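How to Compare Two Grippers in Simulation Before You Buy Either One

Updated Mar 11, 2026

Choosing a gripper from a spec sheet is like choosing a dog from its weight. You get a number, the number is true, and it tells you very little about life with the animal. A fair simulated trial costs an afternoon and will save you from most of the bad choices.

I'll use the two grippers I had to decide between last August, the Kirnent and the Julach. Both are two-finger models and both vendors supply a simulation file. The Julach's file had its mass listed in grams where the simulator wanted kilograms, so it arrived weighing more than a bus. Check yours first.

What you need

A simulator you already know how to use. A two-armed robot model, or one arm and more patience. A room with some furniture in it. An object list, which we'll get to.

Step 1. Freeze everything except the gripper

Same arm, same controller gains, same physics step, same friction on the fingertips. Friction is the one people forget. The Kirnent file ships with generous rubber pads and the Julach with something closer to wet soap, so an untouched comparison mostly measures the optimism of two marketing departments. Set both to the same value and write it down.

Step 2. Use a furnished room

An empty gray plane flatters every gripper ever made. Put in a table, a chair, and things at the far end that the arm can't reach without moving the base. I built the first room level, then tilted the camera to see how the controller coped with a bad view. 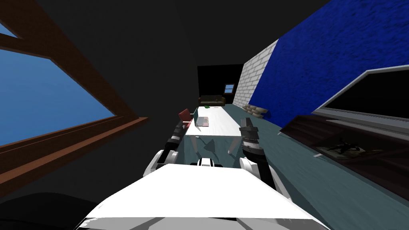 Both arms held out at the near end of the table, tilted view. The green object is at the far end.

Keep one target well out of reach. You want to know whether the planner drives the base forward or just stretches the arm and hopes. Mine stretched and hoped for most of a morning – the fix was one line in the base controller.

Step 3. Pick objects that embarrass the gripper

Boxes are easy. Add something thin, something round, and something taller than the fingers are long. My colleague Reinhold Stüber insists on a spoon in every test set, and I have stopped arguing, as the spoon keeps winning.

Step 4. Run enough trials

I ran 100 grasps per object per gripper, with the starting position shifted slightly each time. Save the random seed. I used 2512 for the first batch and 1394 for the repeat, and if the two batches disagree badly, your test is noisy and you should find out why before blaming the hardware.

Log four things: whether the fingers closed on the object, whether it stayed there through a lift, whether it survived a turn of the wrist, and how long the attempt took. Skip the vendor's "grasp quality score." I have read its documentation twice and could not tell you what it measures.

Step 5. Read the failures

On the spoon, the Kirnent managed 74 successful lifts and the Julach did slightly better. I nearly ordered the Julach on the spot. Then I replayed its failures and saw that most came from the wrist collar bumping the tabletop, so a flatter approach angle would change the result for both. Watch the replays at quarter speed, with coffee.

Step 6. Swap sides and repeat

Put the left gripper on the right arm and the other way around. If your winner changes, you have been testing the arms.

Troubleshooting

Objects vibrate in the fingers: shorten the physics step.
Objects shoot across the room: the collision meshes overlap at the start. Move the object up a little.
The gripper closes on nothing, with confidence: check the camera-to-base transform, then check the sign.

Fingertip friction on real pads is covered separately in the Sproģis bench test notes.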